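Ticket: Produce cell stops mid-basket, manual pick needed
Site: Detport, packing hall
Reported by: Bradley Bramwell
Assigned to: Yiğit Yurt
Status: Open

Problem
Since the Sirnia update the arm pauses on mixed baskets and asks for an operator. On Sunday's shift it asked 75 times. I used to pack 80 baskets by hand and knew when my break was. Now I stand by the screen and press Confirm, and I can't walk off.

Yiğit, first reply
Ran the practice basket with the artificial produce, speed at 50 percent. Peppers and cucumber lie close together, with two small orange fruits and a lime close by. The grapes are over by the rim, outside the main pile.

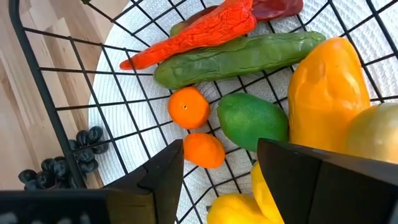

Step 1 - Grip order
Set the picker to take top items first. Leave the grapes for last.

Step 2 - Prompts
Send prompts to the shared hall screen - anyone on shift can answer, so Bradley gets his break.

Bradley, reply
Step 2 is done and it helps. I'd still like hand packing back one day a week. Who decides that?

Yiğit, reply
Not me. Passed to the shift lead. Keeping this open until Step 1 has run on a full shift.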